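3.2 Storage of Personal Belongings in Small Shared Rooms

The second part of the study looked at how people who use a small workroom for part of the day store what they bring with them. Earlier work by the Ledesma group dealt mainly with open-plan floors, where lockers are provided and their use is recorded. Small rooms have received less attention. They rarely have lockers, and the furniture in them has often been moved from elsewhere in the building.

We visited 28 rooms at two sites, Erby and Verau. Each room was visited during normal working hours, and its users were not asked to tidy it beforehand. For each room we recorded the seating, any furniture intended for hanging or storing belongings, and the places where bags and outdoor clothing had been left. Fixed features such as radiators, pipes, windows and vents were recorded as well, as these limit where furniture can stand. The recording sheet was adapted from the Plosturel inventory, with seven items removed that apply only to large offices. A total of 108 sheets were completed, and all were checked by Begoñe Valcárcel before coding.

Rooms were placed in one of three groups: those with no hanging furniture, those with wall hooks only, and those with a freestanding rack. Figure 4 shows a room from the third group.
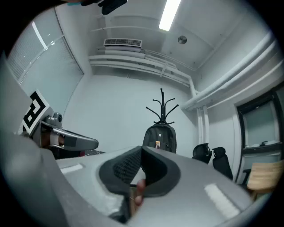 Figure 4. Small white-walled room with a black coat rack, a backpack hanging from it, and office chairs near the wall.

In the room shown, the rack has several curved hooks branching from a central pole and stands at the back wall, with the chairs to its right. A bag hung in this way was coded as "stored," while a bag resting on a seat was coded as "placed." The difference matters for the seating count, as a chair holding a bag was treated as unavailable even when the bag could easily have been moved. White pipes run along the right wall and into the corner behind the chairs. Exposed pipes were entered under fixed features whether or not furniture stood in front of them.

Windowsills were coded separately from shelves. A small object on a sill was entered as a single placed item, and no attempt was made to identify its owner. Coats and bags hung on the same rack were entered on separate lines, and the position of the rack relative to the door was added from the floor plan. The coding rules for shared tables are given in Section 3.3.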